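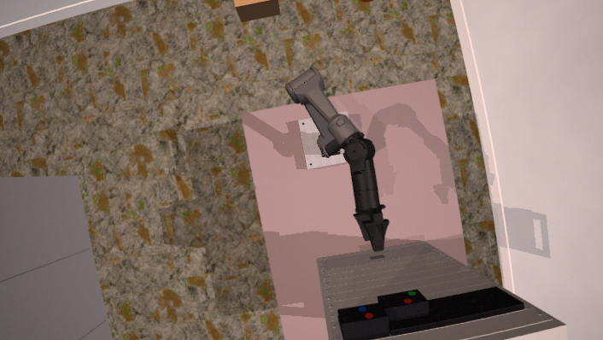
I've had the Ferley flat-head floor mop since September and I keep finding excuses to use it! Our kitchen and back hall are tiled, and tile is where every mop I've owned has let me down, because the dirty water ends up in the seams. A mottled floor makes it worse. With grey, beige and charcoal blotches and brown marks running all through the pattern, you can't tell a coffee drip from the design until your sock finds it. The Ferley has a wide head that lies completely flat, so I go over everything in long overlapping passes and stop worrying about what I can see.

The pad is thick and grabby (crumbs, cat hair, that fine flour dust under the counter) and it comes off with one tug. Mine has been through the wash 30 times and the edges are only now starting to curl. It wrings out well too. My floor is dry in 5 minutes, maybe less with the back door open.

Gripes? The handle twists to lock and it works itself loose if you scrub hard, so I retighten it halfway through. The hook on the end is too small for a normal nail. And extra pads are only sold in packs of 6, more than I'll ever need. I split a pack with Ayana next door, who has the older Ferley with the round head and is now jealous of mine.

I did the whole downstairs Sunday morning before anyone was up, one bucket, no streaks by the windows. Very happy with it. If you have carpet in most rooms, get the smaller one.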